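Singer Naima Zerouali has pulled out of the last leg of the Arneo tour, her management said in February, ending weeks of talk among fans about whether she would finish the run with co-headliner Dexter Samonte.

The announcement came in a short statement posted to her accounts shortly after 9 p.m. It said Zerouali, who has performed with Samonte on every date so far, would miss the final 11 shows and return to the studio to finish her second album. Ticket holders who want their money back have 14 days to ask for it.

"I love these songs and I love the people who come to hear them," Zerouali said in the statement. "I also have a record to finish, and I can't write it on a bus."

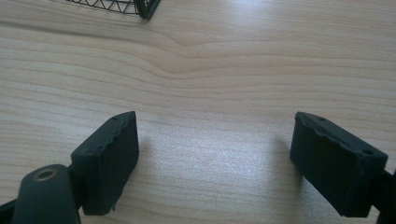

Two black gripper pads above a light wooden tabletop.

Samonte will carry on alone with a longer set. He told fans in a live video the next morning that he had known for some time and that the two remain close.

"She called me first. She always does," he said. "People want a fight, and I don't have one for them."

The pair were first linked two years ago, when they recorded the duet "Buenaventura" for Samonte's third album. They never confirmed a relationship, and neither mentioned one this time. Talk of a split picked up last month after Zerouali left an after-show party early and Samonte stopped wearing the silver ring he had worn in most of his press pictures.

Samonte was asked about the ring during the same video. He said he took it off to play guitar and left it in a hotel in Antwerp.
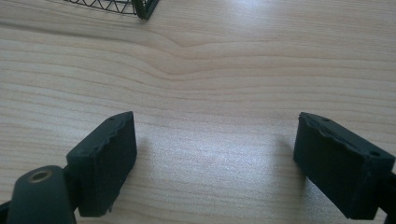

The pale wood grain of the tabletop, with part of a black wire mesh basket at the top left.

Salma Bensaid, who opened for the pair on the first half of the tour, will rejoin as a special guest. She will sing Zerouali's part in "Buenaventura" and perform a short set of her own. Bensaid's single "Vunumus" came out in the fall, and she played it live for the first time on the opening night in front of 2,000 people.

She wrote on her page that she had 800 unread messages when she woke up and would get to them after rehearsal.

The album Zerouali is working on does not have a title or a release date. Producer Teun Dewulf, who worked on her debut, is back for most of the tracks. Her label, Mimus, said only that new music would come "when Naima says it is ready." 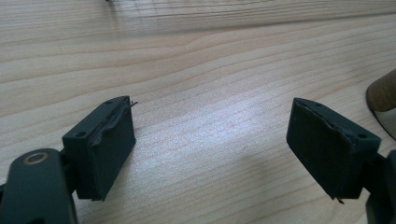

By Virgilio Dela Peña, Entertainment Desk

Refunds are being handled at the point of purchase. Fans who bought through the tour's own site should use the link in their confirmation email. Tickets stay valid for anyone who still plans to go, and start times have not changed.

VIP packages that included a meet-and-greet with both singers will be refunded in part. Buyers can keep their seats and meet Samonte only, or cancel the whole package. The tour office said it would write to them separately with the amounts.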